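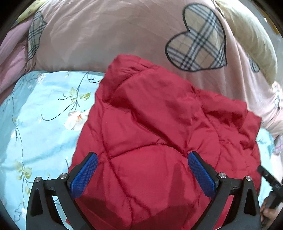

Quilted Jackets: Washing, Drying and Storage
Frequently asked questions

Can a puffer jacket go in a household washing machine?
Yes, if the care label shows a tub symbol. Use a front loader. Top loaders with a center post can pull the seams between panels. Close all zippers, empty the pockets and turn the jacket inside out.

What temperature and detergent?
Cold or 30 °C, gentle cycle, liquid detergent at half the usual dose. No fabric softener. Run a second rinse.

The filling has gone into lumps. Is the jacket ruined?
Usually not. Lumps mean the filling is still damp. Tumble on low with 3 clean tennis balls and stop every 20 minutes to break up the clumps by hand. Check the hood and pocket areas last, as they hold water longest.

How long before it can be put away?
Allow 72 hours at room temperature after the dryer, laid flat or on a wide hanger.

Does folding damage the quilting?
Short term, no. For a full season, hang it or fold it once, hood inward, in a breathable bag. Vacuum bags flatten down and should not be used past October if the jacket went in during spring.

Can shiny nylon be ironed?
No. Hang it in a steamy bathroom, then smooth the panels by hand.

Do you repair split seams?
Yes, at the Pudton workshop. Quote form 563 and mark the split with a safety pin beside it, never through the shell. Repairs take 13 working days. Contact: Josefien Wouters, Textile Care, Van Wijk.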